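Notebook – September 5, 2019

Picking this up where I left off before the break. The treaty-text comparison is what I'm on now, the cooperation agreement between Zustine and Trandow (I keep writing it as "the Z–T agreement" in my file names, so if you're looking for it on the shared drive, search for that). It's a science and technology agreement signed at provincial level, and those are a pain to work with because there are two language versions, both official, and the two offices publish them in completely different ways. Zustine puts up a clean text. Trandow puts up a scan of a fax, or something that has had a hard life anyway.

Got through the OCR this morning. The first run gave me 427 paragraphs for the Trandow side, and I knew that was wrong before I'd finished my coffee, the page headers were all coming in as paragraphs of their own. Stripped those out and got 285. The Zustine side has 289. So four paragraphs to account for, and I spent way too long on them, but I found them: two are the signature blocks, one is a heading that got glued onto the line under it, and the last one is a real difference! Article 9 in the Zustine version has a closing paragraph on joint patents that just isn't in the other text. I've marked it in yellow. Please don't tidy the yellow away, I need to go back to it.

My hunch is that it was added late. The June draft doesn't have it in either language, and the delegations' joint statement from that month talks about patents "to be settled separately." If it was settled separately and then only made it into one of the two texts, that's a nice little finding for the section on how these agreements get amended. If it's only a missing page in the scan, then I've got nothing, and I'd like to know that before I write three pages about it. The page numbers on the scan do run straight through, for whatever that's worth. 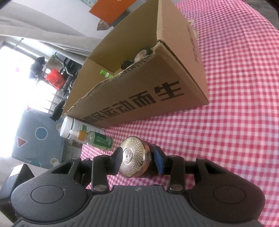
Anyway, the vocabulary side. I'm coding every verb that commits somebody to something, on a scale from "shall" down to "may consider." Old scale was five steps and I've dropped it to four, as I could never tell "will endeavor to" from "will seek to" and I don't believe the drafters could either. That means the first batch I coded back in June has to be redone. Sorry. I'll do it myself, it's only 200 sentences and I know most of them by heart now.

Early impression: the trade chapters are all "shall" and the research chapters are all "intend to." Student exchange is the softest of the lot. There's a great sentence in Article 14 where the two sides "express their readiness to explore the possibility of" something, which is three steps away from anybody doing anything. I gave it the lowest code and would have gone lower if there was one.

One thing to watch – the Trandow text uses a single verb for what Zustine splits into "agree" and "confirm." I'd been coding from the Zustine side and copying the code across, and that hides the problem. From here on, code each side blind and compare after. I've put a second column in the sheet for it. If you've got a copy of the sheet from before today, bin it and take the new one, the columns have moved and your formulas will all point at the wrong thing (mine did).

Press coverage, quick note. I have over thirty clippings on the signing and nearly all of them are the same agency text with a new headline. Keeping one of each and dropping the repeats. The Hämmerli collection might have the local evening papers, which would be a lot more useful as they sometimes printed the speeches in full. Need to ask what they hold and whether they'll scan, or if I have to go down there.

Still open:
Article 9, write to the Trandow registry and ask for a fresh copy of the last pages
Redo the June batch on the four-step scale
Ask Rotard if the annexes were ever published, our set stops at Annex C and the main text mentions a D
Fix the date format in the clippings sheet, half of it is day first

Stopping there, the scanner queue has finished and I want to check the annex pages came out straight before I shut it all down.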